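Prüfbericht Kardamom

Die Lieferung aus Grerkthorpe umfasste 228 Säcke grüner Kardamom, Ernte September. Der Prüfer der Firma Pruvost zog aus 12 Säcken je eine Probe und notierte die Restfeuchte. Elf Werte lagen im Soll. Der zwölfte lag bei 2 Prozent, ein Wert, den Kapseln ohne Ofentrocknung nicht erreichen.

Er wiederholte die Messung. Gleiches Ergebnis. Er brach sieben Kapseln auf und fand schwarze Samen, klebrig, mit normalem Kampfergeruch — das Gerät widersprach der Nase.
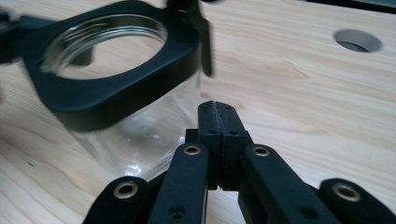
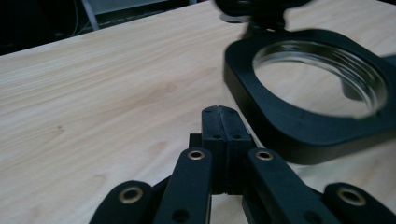
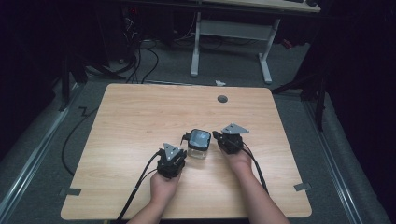

Im Frachtbrief war als Zwischenlager Perora eingetragen. Das Lager Perora war seit fast 7 Jahren geschlossen. Der Prüfer trug die 2 Prozent ein, setzte sein Kürzel darunter und bestellte bei Hisinico ein zweites Messgerät.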